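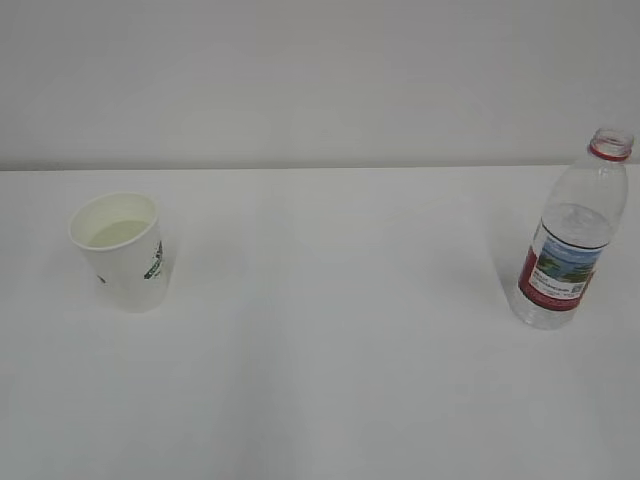

Posted by Tayla Ashby on May 11, 2018 | Filed under Bench Notes | 3 comments

Home Bench Notes Arms Software Parts Bin Contact

Bench Notes > Reviews > Tindus pouring kit

The Tindus is a pouring kit for small robot arms, sold by Prekside as an add-on. The box holds a two-finger gripper with soft pads, a wrist force sensor, an overhead camera mount and a license for the pouring software. I paid $2,000 for it in January and have been running it on my Pryor arm since then. Prekside did not send me anything or see this before it went up.

The task I care about is narrow. Pick up an open bottle, pour into a cup that already has something in it, stop at a set level, put the bottle back. I use a white paper cup with pale yellow-green liquid in it and a clear plastic water bottle with the cap off, spaced well apart on a white table against a white wall. It is a harder setup than it looks. The cup is nearly the same color as everything behind it, and the bottle is transparent above and below the label.

Hardware first. The gripper bolts to the Pryor flange with the supplied adapter and four screws. The force sensor sits between the two and adds 19 mm to the tool length, a number you have to type in yourself. The manual puts it in an appendix. If you skip it, the arm thinks the fingers are higher than they are and will press them into the table on the first low grasp. Ask me how I know.

The pads are good. A thin-walled water bottle loses a lot of stiffness once it has been opened, and my old gripper used to squeeze water out of the neck. The Tindus closes until the force sensor sees contact, adds a small fixed margin and holds. You can change the margin in the config file but not in the interface.

Detection is where the money goes. The software finds containers by looking for the rim, then fits an ellipse to it and works out the height from the camera angle. For a paper cup with a rolled rim this works well, even white on white. The green printing on the side seems to help it judge which way is up, though I only have my own logs to go on. For the bottle it does something different: it locks on to the label and guesses the rest from a stored profile. A label with a strong red band top and bottom is close to ideal. I peeled the label off one bottle to see what would happen and the software reported an empty table.

The neck is a weak spot. The opening of a tall bottle shows up against the wall and the body shows up against the table, and the edge between the two runs straight behind the shoulder. With the first firmware the fitted outline would sometimes jump to that edge. Update 9 fixed most of it. The red ring left under the threads when you take the cap off also gives it something to hold on to, and I now leave the ring in place on every bottle.

Level sensing in the cup is fair. It reads the far inside wall between the rim and the liquid and turns that into a depth. Tinted liquid is fine. Plain water in a white cup is poor, and the documentation says so in a footnote. The software can also estimate the poured amount from the change in bottle weight, and I trust that number more. Turn on both and set it to stop on whichever comes first.

Shona Nepia runs the same kit on a Skatgate arm and finds it slower to return the bottle than mine. We compared settings and they matched, so I put that down to the Skatgate controller. She also lights her table from one side, and I have even light from above.

Support answered two of my three emails. The third was about the license, which is tied to one computer -- moving it means writing to them and waiting.

I would buy the gripper and sensor again. The software I would rent if they offered it. Next I want to try a taller cup and a bottle with a sleeve label that covers the shoulder.

Comments

Shona Nepia: Small correction, I changed the return speed last week and it is still slow. So yes, controller. I'll send you the log.

pourover_dan: Does the rim detection work with a clear cup?

Tayla Ashby: Not for me. It found one in two tries and had the height wrong. Put a strip of tape under the rim.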